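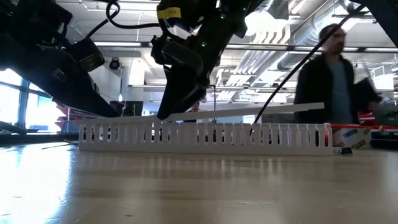
Slotted wiring duct and cover strip, light gray.

Muvent supplies slotted wiring duct, covers and cut-to-length trunking to panel builders. The company was set up in Grirneldale with five employees and moved to its present building in Tetulton when the saw line outgrew the old one. There are now 20 people on site.

The catalog lists 284 duct and cover sizes. Most are stocked in light gray – other colors are made to order. Duct and cover are sold as separate items, and the cover is cut to the same nominal length unless the order says otherwise. Ends are cut square.

Stasiv is our own duct series. Slots are open at the top, so wires can be laid in from above before the cover goes on. Covers press on by hand and lift off from one end. Fingers can be snapped out where a wider exit is needed.

We hold over 2,780 lengths in the Tetulton warehouse. Stock orders are packed flat and full length. Cut orders are labeled by panel number if a cutting list is sent with the order.

The trade counter reopens on 3rd January. Drawings and cutting list forms are available from the sales desk.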